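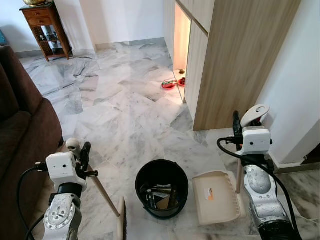
Mei-kuen Yang wrote in to ask why anyone would pay for two sets of fingers when a broom handle is just a stick, and whether a strip of bike inner tube over the stock ones wouldn't do the same job. Fair! I did try the inner tube back in July and it held fine for a while, then it crept down the fingers and took the broom along for the ride. If you only have one set of fingers, start there anyway. It costs next to nothing and you'll learn a lot about your handles.

For everyone else, this is how I compare two sets of fingers on a sweeping job without fooling myself. My two are the Skallport flats, which are plain padded fingers, and the Gasano V set, which has a groove down the middle. The controller is a Gumau and I left its settings alone the whole time (more on that in a minute, it's where I went wrong at first).

Step 1. Pick tools you don't mind dropping

A long-handled broom and a matching dustpan are great for this because they fail in different ways. The broom wants to twist. The dustpan wants to tip. Put the broom on the left arm and the pan on the right, and keep it that way for both sets of fingers. I swapped sides halfway through my first try and had to throw out the whole afternoon.

Step 2. Set the squeeze once

Close the gripper on the broom handle until you can't turn it with two fingers of your own hand, and write that number down. Mine came out at 19 on the Gumau's scale. Use the same number for both sets, even if one of them seems to be begging for more. My early mistake was bumping it up for the flats every time they slipped, so of course the flats looked wonderful.

Step 3. Mark the handle

Wrap a bit of painter's tape around the handle right where the fingers meet it. After every run, measure from the tape to the fingers with a ruler. That's your slip. Do the dustpan too, but check the angle as well, since a pan that has rolled even a little won't sit flat on the floor and the sweepings go right under the lip.
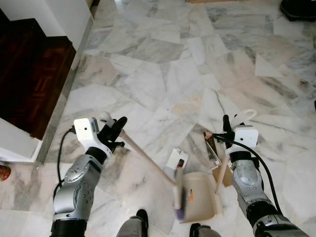

Choosing the mess took me longer than choosing the fingers. Rice is fun but it goes everywhere, and dust is too easy to push, so you never load the broom enough to see a slip. What you want is a mix that makes the bristles catch and drag. I settled on torn cardboard and scraps of paper, with a flat piece of brown cardboard thrown in, and that flat one is the real troublemaker! It likes to stay stuck to smooth marble while the broom rides over the top, and all that force goes straight up the handle into the fingers. Put it down close to the pan, so the hard push comes at the end of the stroke when the arm is already stretched out.

Step 4. Run it in batches

I do 14 strokes, stop, measure, put the tools back at the tape and go again. Keep going until you reach 200 strokes for each set of fingers (I went a little over on the Gasano, I was listening to the radio). Don't regrip in the middle of a batch. If the broom falls, write "drop" and start the next batch fresh.

Step 5. Watch the wrist cameras, but don't trust them for slip

Each of my grippers has a little sensor box on it, and it's tempting to read the slip off the video. I tried. The handle is so close that a small twist hardly shows. I keep the recordings for figuring out when a slip started, and I let the ruler tell me how big it was.

What I got

On the broom, the Gasano V set won easily. The groove keeps a round handle centered and the twist was roughly a third of what the flats gave me. On the dustpan it was closer than I expected, and I'd call the flats a bit better, mostly because that handle is thin and can rattle around in the groove. So right now I'm running V fingers on the left and flats on the right, which looks silly and works nicely.

Next I want to borrow a pair of the Swanson soft ones, if I can find someone willing to lend them out for 3 weeks. If you've used them on anything thin, tell me how the pads are wearing.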